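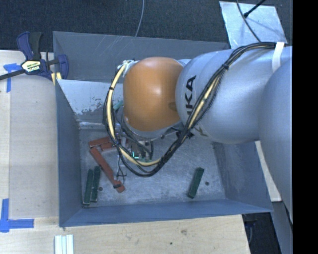 Does Flimthorpe Pick need a CAD model of every part?
A CAD model helps with parts that must be placed to a tight tolerance, but plain blocks, bars and similar shapes can be taught from a short scan at the cell.

Flimthorpe Pick 7
Bin picking software for six-axis arms
Page updated 2020-04-02

Flimthorpe Pick finds parts in an open bin, chooses one the gripper can reach, and plans the arm's path in and out. It runs on an industrial PC next to the robot controller and sends motion over the controller's own network interface. The package has four modules, licensed together.

Locate
Takes depth and color images from one or two fixed cameras and returns a pose for each part it recognizes. Mixed bins are supported: green blocks and red-brown bars on the same scuffed metal floor are handled as two part types, each with its own grasp list. Scratches, worn patches and small holes in the floor go into a background map recorded with the bin empty. Record it again if the bin is swapped or repainted.

Select
Ranks the grasps for every located part. A block lying alone normally ranks above one with a close neighbor, because the fingers need room on both sides. The weights for height, clearance and tilt are in a text file and can be edited while the cell is stopped. A part type can be given priority, or left out of a run altogether.

Plan
Computes collision-free motion for the arm, gripper and dress pack. Many planners treat the arm as bare links. A real arm carries cables and hoses, and over a bin with sloping walls a loop hanging near the wrist can touch before the metal does. Plan lets you draw the dress pack as a chain of capsules fixed at the strap and tie points, with a slack value for each span. The default slack is 80 mm. Loose wires below the wrist should be tied back first or covered with a larger capsule.

Clamps, fences and anything else standing above the bin rim must be added to the cell model. Simple boxes are enough. The clamp at the bin corner is the item most often missed during setup.

Watch
Logs each cycle with the images, the chosen grasp and the planned path. A failed pick can be replayed offline with different settings. The log keeps the last 500 cycles by default and then overwrites the oldest.

Setting up a bin
1. Fix the bin so it cannot shift. Tape marks on the table are useful for putting it back after cleaning, but they do not replace a clamp.
2. Run the hand-eye calibration from the Locate menu.
3. Touch off three points on the bin rim with the arm in teach mode.
4. Record the background map.
5. Draw the dress pack and save it under the tool name.
6. Run the dry cycle at reduced speed, gripper open, and watch the hoses at each corner.

Step 6 should be repeated after any change to the cable routing, even a moved tie.

Requirements
PC: quad-core processor, 16 GB memory, wired network
Operating system: 64-bit Linux, supplied on the install drive
Robot: six-axis arm with an external motion interface
Camera: see the supported list in the manual
Network port: 2054, open between the PC and the controller

Known limits
Shiny or transparent parts may return incomplete depth. Parts flat against a sloping wall are located correctly but often have no valid grasp, and Select will skip them until they move. The dress pack model does not simulate cable swing, so keep the speed limit on when the arm carries a long free loop.

Changes in this release
Dress pack capsules can be copied between tools.
Background maps load without restarting Locate.
Fixed a fault where a part excluded from a run was still drawn in the replay.
The speed limit now applies to the retreat move as well as the approach.

Ordering
Part FP-7, single cell license. Part FP-7U, upgrade from version 6. Both are sold through Porcombe and include the manual and one year of updates. For integration questions, write to Vanderleia Guerra in applications. License transfers are handled by Tín Lục; have the old PC's license file ready.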